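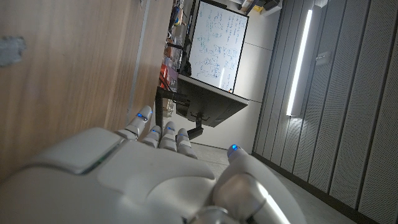 Tronditex 724 Amplifier Wiring Kit, 4 Gauge

If you have ever put a good amplifier in a car and then wondered why it sounded tired, there's a fair chance the power wire was too thin. We hear it from customers every week, and we always end up talking about cable, which isn't the exciting part of a stereo, we know, but bear with us! The Tronditex 724 is the kit we hand to most people who walk into our Pridholm store with a single amp and a free Saturday.

Everything in the box is meant for one amplifier mounted in the trunk or under a seat. The power cable is long enough for most sedans and small wagons (if you drive a full-size van, please measure first, going around the wheel well and under the sill trim, and call us if you come up short). The jacket stays bendy in cold weather, so you won't be fighting it through the firewall in April with numb fingers.

What's in the kit
Red 4 gauge power cable
Black 4 gauge ground cable
Fuse holder with 50 amp fuse
Twisted RCA cable, one pair
Blue remote turn-on wire
Speaker wire
6 ring terminals, zip ties and a rubber grommet

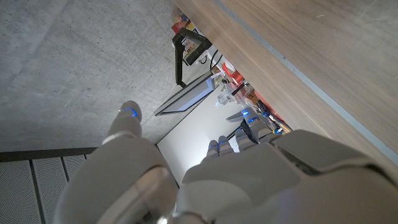
Mount the fuse holder as close to the battery as you can manage, and leave the fuse out until every other connection is finished. Scrape the paint down to bare metal where the ground bolts on -- a shiny patch a little bigger than the terminal is plenty. Run the RCA cable down the opposite side of the car from the power cable if the trim lets you. Wayne Lambert at our install counter likes to tug every terminal twice before he closes anything up, and it's a habit worth borrowing.

Check your amplifier's manual before you order. If it calls for a fuse bigger than 50 amps, have a look at the heavier Tindall kits instead, and if you're running two amps you will want a distribution block as well.

Orders ship from our Budport warehouse. Unopened kits can come back to either location with the receipt, and cable that has already been cut can't be returned.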